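Clutska Workshop Gallery: Teaching by Hand

Posted Monday, April 18, 2022

Hello again, and thank you for your patience with this page, which I have been promising to put up ever since our winter open house in December. So many of you wrote in asking what it's like to sit down and show a robot how to do something (and whether you need to know how to program, which you don't!) that I thought the kindest thing would be to share a couple of pictures and tell you a bit about how our teaching days go.

We work on what everybody here calls the Pillai bench, named after the long corridor it used to live in, and the routine is always much the same. One person takes the controls and drives the arm through a task from start to finish, and the computer keeps a record of every motion along with what the cameras saw. Then we put the things back on the table a little differently and go again. A full set for one task is 100 good runs, and an ordinary person with an ordinary amount of patience can get through 10 of them before wanting a cup of coffee. Khairul Siregar, who has been teaching on the bench longer than any of us, likes to hum while he drives, and I have caught myself doing it too.

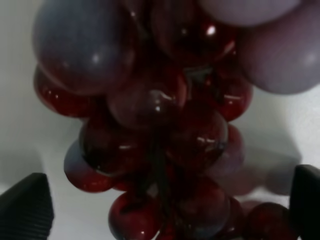
FRUIT AND OTHER AWKWARD SHAPES

Grapes from the wrist camera, with a finger of the gripper on either side of the bunch. I love this view, partly for the shine on those dark red skins and partly for how much it asks of the person driving, who has to judge from so close up where the bunch ends and the open space begins.

A block is a polite sort of object with flat sides, and you can close on it from nearly anywhere. A bunch of anything is another matter, because it swings and bulges and has no obvious place to take hold. When we wrote our task list with the folks at Collell, fruit was near the bottom under "later, maybe," and then people enjoyed it so much that it moved up to the second week. We tell new drivers to come in slowly, pause before closing, and let the pause stay in the recording. Khairul's rule is that if you hesitate, hesitate neatly!

Those of you who tried the hand-guided method at the open house will remember how different it feels. There you take hold of the arm itself and walk it through the motion, and it's lovely for big sweeping moves like wiping or pouring. For picking things up we mostly use the Ultum controller, a handheld grip with a trigger under the index finger, so that your own arm stays well out of the camera's way. It takes an afternoon to get used to, and then one day you notice you've stopped thinking about your hand at all.

We keep every run, by the way, the clumsy ones included. They go into a separate folder with a note, and out of the first 300 fruit runs we set aside 63, mostly for fumbled grips and a few for plain daydreaming. I'm rather fond of that folder and dip into it when a new driver is feeling discouraged.
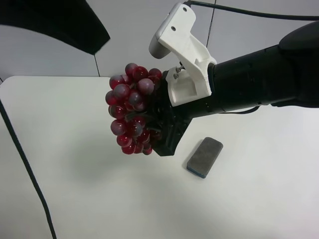

Does the person teaching have to do the task exactly the same way every time?

It's better if they don't. Small differences in the path, the speed and the starting position give the robot more to learn from, as long as each run reaches the same goal. What we ask people to keep steady is the general approach, so if you've decided to pick things up from the side, please stay with the side for the whole set and save your other ideas for the next one.

If you'd like to come and drive for a morning, the sign-up sheet is by the front desk, and beginners are paired with someone who knows the bench. Bring a sweater, as the room runs chilly, and wear shoes you don't mind standing in. More pictures will go up once I've sorted through the pouring and folding sessions.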